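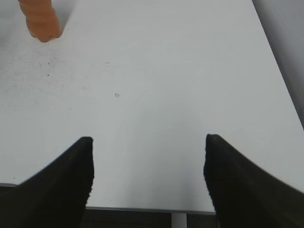

Ysaline Delaunay says the glue is fine and the clamps are the trouble, and would I please stop blaming the glue in writing.

Workshop notes > Bindery > Adhesives

We use cookies to remember your preferences. Accept / Manage

10 February 2023

Fine. Clamps, then. Reglued the spine of the Rolland atlas with the Skuvano paste, thinned more than last time, and left it under boards overnight. Opened flat this morning as far as the Alps, where it made a noise. I closed it again and had coffee.

Second opening, same noise, a little farther south. The mull is holding. The trouble is a ridge of old animal glue under the third and fourth sections that I swore in June I had scraped off. My own entry says "spine cleaned, very satisfactory." I would like a word with whoever wrote that.

Plan: lift the mull at the tail end only, poultice the ridge for 30 minutes, scrape, wait, scrape again. Bone folder, no metal. Japanese tissue across both sections before any new paste goes near it.

On the clamps: I put the torque wrench on the small press as Ysaline asked. Left screw and right screw disagree badly. Tightening by feel has apparently meant tightening by my right hand, which is the stronger one. Shimmed the left side with card and it evened out. She has been told. She was gracious for nearly a minute.

Paste, for whoever mixes the next jar: 40 grams wheat starch, cook it slowly, push it through the sieve twice. The Turndale sieve, please — the other one has a hole in it and lumps go through like commuters.

Mitent still owe us the gray endpaper. They sent cream. They say it is gray. I have put it beside a gray thing and a cream thing and it is cream.

Atlas goes back under boards tonight with the shims in. Do not open it at the Alps.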